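Slow fault movement beneath the Cormier Basin mapped over two seasons

Nevitz Institute of Geophysics, 05/02/2020

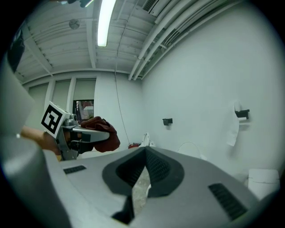 Slow slip of this kind should be treated as part of the normal behavior of the fault and built into regional hazard models, according to the Dekard Geological Survey, which supplied the reference data for the study. The Survey added that its own tilt records from the eastern side of the basin are consistent with the new results, although they cover a shorter period.

Researchers at the Nevitz Institute of Geophysics have completed the first continuous record of slow slip on the Cormier Fault, a shallow-dipping thrust that runs along the northern margin of the Cormier Basin. The record shows that part of the fault moves in episodes lasting several weeks, without producing earthquakes large enough to be felt at the surface.

The study used a network of 24 seabed pressure recorders placed across the basin floor. Each instrument measures the weight of the water above it. When the seabed rises or sinks, the pressure changes by a small amount, and the change can be separated from tides and weather once the records from neighboring sites are compared. Vertical movements of less than an inch can be resolved in this way.

Two slow slip episodes were identified. The first began in August and was confined to the western segment of the fault. The second started farther east and moved along the fault toward the Clollus Ridge, where it stopped. In both cases the largest displacement occurred on the shallow part of the fault, close to the point where it reaches the seabed.

The team also searched the seismic data for small earthquakes during the same period. A catalog of 1,918 events was assembled, most of them too weak to appear in the routine regional bulletin. Their distribution is uneven. Small earthquakes are clustered at the edges of the slipping areas and are largely absent from the centers, which suggests that the central patches release strain gradually and transfer stress to their margins.

The Clollus Ridge appears to have a controlling effect. Earlier seismic reflection surveys showed that the ridge is an old volcanic structure now being carried beneath the basin margin. The rock above it is heavily fractured and contains more fluid than the surrounding sediment. The new results indicate that slip slows as it approaches this zone and does not pass through it. Whether a larger earthquake would also stop there cannot be determined from the present data.

Water depth at the recording sites reaches nearly 1,000 meters. Instruments were lowered from a ship and recovered by an acoustic signal that releases the recorder from its anchor weight. Sensor drift, a known source of error in long pressure records, was corrected by checking each unit against a laboratory standard before deployment and after recovery. Sites with a drift rate above the accepted limit were left out of the slip calculation but kept for the tidal analysis.

The results have a bearing on how strain is budgeted along the margin. Previous estimates assumed that the shallow part of the fault was either fully locked or sliding at a steady rate. Neither assumption fits the pressure data. A revised model, in which the western and eastern segments slip at separate times, reproduces the observed seabed movement more closely.

A further deployment is planned over the Clollus Ridge, with closer instrument spacing and the addition of temperature probes to measure heat flow through the upper sediment. Processed pressure records and the earthquake catalog are available on request from the Nevitz Institute of Geophysics data office.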